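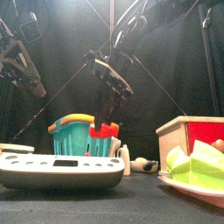

I'd happily swap a thousand tidy demonstrations for a few hundred messy ones, and I've been saying so at Kovura for long enough that people now change the subject when I sit down!

Our last set had 1,097 examples of picking things up, nearly all of them on a bare table with one object in the middle. Lovely to look at, and the arm learned them beautifully – then we moved a basket and it was lost. So Keegan McPhee and I recorded 740 more with clutter left in: toys in front of baskets, handles in the way, sponges piled in a dish (I'm very fond of the sponges).

Keegan wanted to throw out the 76 where the person steering fumbled and had another go. I say keep every one of them. A second try is a lesson in how to recover, and where else is a learning system going to get that?

It's slower work, I admit, and your wrists will know it by teatime. But it's such good fun, and I'd love to see more groups leave the table untidy and press record.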